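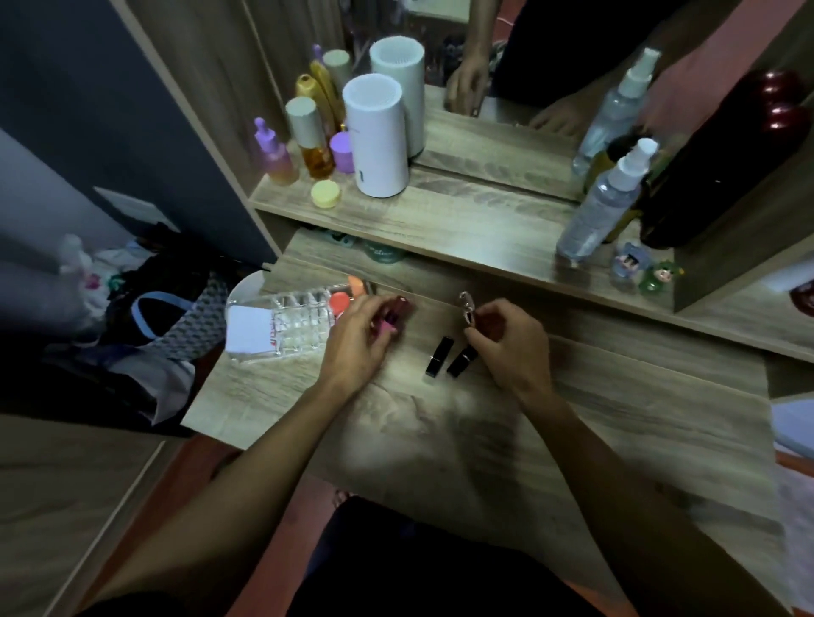

Tidy a Dressing Table in One Short Session

Print this page | E-mail this page

A clear acrylic organizer is one of my favorite things to own, and one of the easiest to let go to pieces! You buy it, you fill it beautifully, and by August there are three lipsticks lying down in a slot meant for one and a sponge squashed on top. The good news is that a full reset takes 15 minutes, and it's a lovely job to do with the radio on.

Start with the organizer and leave the shelf for later. Take out the lipsticks first, then the small pots and compacts, and lay everything on the tabletop where you can see it. As each lipstick comes out, check that the cap clicks. A loose cap is how color ends up smeared along the walls of the box (and on your sleeve, and on the hand towel). If one won't hold, wipe the rim of the tube with a dry tissue and try again. Nine times out of ten it was a bit of product stuck in the groove.

Washing the box

Lukewarm water and a drop of dish soap, that's all. Use a soft cloth and a cotton swab for the corners. Keep window spray and rubbing alcohol away from acrylic, as they can leave it cloudy or covered in fine cracks. Paper towels scratch too. Mine gets turned upside down on a folded dish towel for 10 minutes and then dried by hand, otherwise the water leaves spots in every single slot.

My organizer came from Iklow and my sister's is a Mornura, and they clean up the same way. Hers has taller walls, great for brushes but a pain for short pots — you have to fish them out with two fingers.

Putting things back

Slim tubes and small bottles like a slot to themselves. Sponges want air, so give yours a wide section and don't press anything down over it. A damp sponge shouldn't go back in at all until it has dried through.
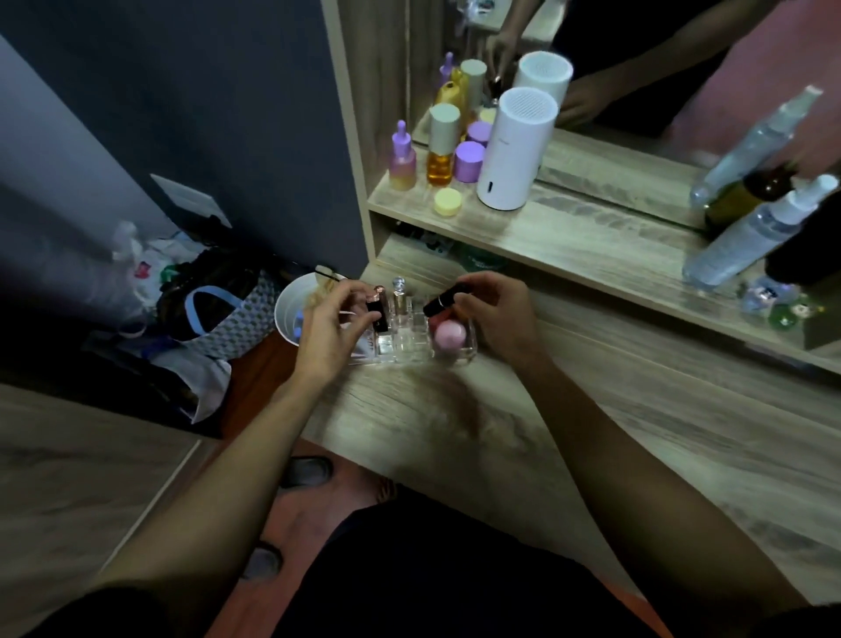
Lipsticks and a pink sponge at the clear organizer, with the skincare up on the shelf.

Then there's the order. I used to sort by brand, which looked great and made no sense at seven in the morning. Now it goes like this:

Everyday lipsticks in the front slots
Special-occasion colors behind them
Compacts and little round pots to one side
Tall things at the back, so they don't hide the short ones

Leave a few slots empty if you possibly can. A box with gaps stays tidy for months, and a packed one lasts until the next time you're running late. Flat cards and sample packets can stand on edge in an end slot, where they take up hardly any room.

If your lipsticks all have black cases, put a small round sticker on the base of each one and color it with the lipstick itself, then cover it with clear tape. My friend Xinyi Wan taught me this and I've done it to every tube I own. A sheet of 400 stickers costs next to nothing and will see you through several lifetimes of lipstick!

Back in position

Wipe the desk before the organizer goes home. Powder settles into wood grain and a barely damp cloth lifts it, followed by a dry one. Lift the box with both hands, one at each end, and set it down — don't slide it, or any grit underneath will scratch the finish.
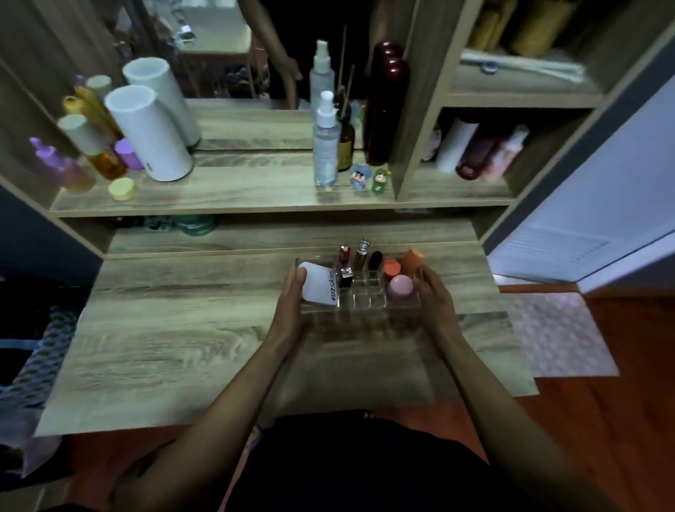 Can I keep my lipsticks on a sunny windowsill if the organizer has a lid?
A lid keeps dust out but does nothing about heat, and a closed clear box in direct sun gets warm fast. Lipstick softens well before 80 degrees feels hot to you, so pick a shaded spot.

While you're there, give the shelf a quick look. Wipe the bottoms of the pump bottles, tighten the lids on the creams, and put a saucer under anything that drips. Serums with droppers do best standing straight up.

Contact us | Copyright Painemal Home Pages | Back to top

We use cookies to remember your print settings. Accept | Find out more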